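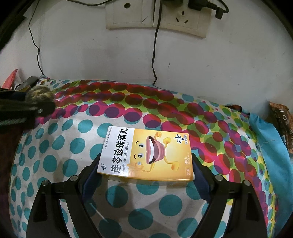
The Gitero Club Set is a hand-held gripper kit for school robotics classes and after-school clubs. Students build the tool, learn to work it by hand, and then use it to record short picking tasks for their own projects. It has two finger assemblies made of dark, angular links, with round silver pivot pins and a dark navy pad on the inner face of each side. A small medicine box like the yellow-orange one between the fingers is a good first object for a new team. It has straight sides, and it can be laid flat, turned or stood on end to change the task. Move on to cloth, string and soft balls once the group can do boxes well.

What comes in the set

Finger links, left and right
Pivot pins and spare pins
Inner pads, with one spare pair
Handle and trigger
Camera bracket
Hex keys
Printed build guide
Task cards, 40 in the pack

The camera is not included. The bracket takes most small action cameras with a standard screw mount. Gitero Club Sets are sold as a pair of grippers, so that students can also try two-handed tasks such as opening a bag or folding a towel.

Building it

Plan on 2 class periods for the build. The first covers the links and pins and the second covers the trigger, pads and bracket. Fit the left and right fingers in the same session and check them against each other before closing up the handle. If one finger moves later than the other, the trigger cord is uneven and can be reset at the knob on the back of the handle. Students should not tighten the pivot pins all the way. The links need to swing freely.

The pads are glued on last. Wipe the links with a dry cloth first. Pads wear down at the tips with heavy use and can be peeled off and replaced.

Running a club project

The task cards were written by Sibel Keskin, who ran the robotics club at Ellside for several years. Each card gives an object, a starting position and a finishing position. Teams repeat the card until they have enough recordings, then trade objects with another team. The club at Ellside set itself a goal of 1000 recordings over one school year and reached it in April - the students kept the tally on a wall chart, and a blank copy of that chart is in the back of the guide.

Any table, desk or bed will do as a work surface. Patterned covers are worth trying as well as plain ones. A project that uses a single white desk all year will give results that only hold for that desk, and comparing surfaces makes a good topic for a fair poster or a written report.

For competition use, check the rules of your event before you enter. The Drevitz Student Challenge allows the Club Set in its hand-operated class. Changes to the fingers are allowed there if the team made the parts itself. Drawings of the links are available on request to any registered club.

Ages and supervision

Ages 12 and up. The links can pinch, so keep fingers clear of the joints when the trigger is pulled. Long hair should be tied back during the build. One adult can look after three or four teams once the build is finished.

Spares and returns

Pads, pins and trigger cords are sold separately in packs of 18. Handles can be sent back for repair. Sets may be returned unopened within the return period shown on your invoice. We can't take back sets that have been glued.

School orders go through Gerrit Segers at the Daly office. Please include the school name and a purchase order number - orders without one are held until we hear from you.

Search products
Enter keyword or part number
Go

Contact us | School orders | Shipping | Copyright Gitero, Daly. All rights reserved. | Back to top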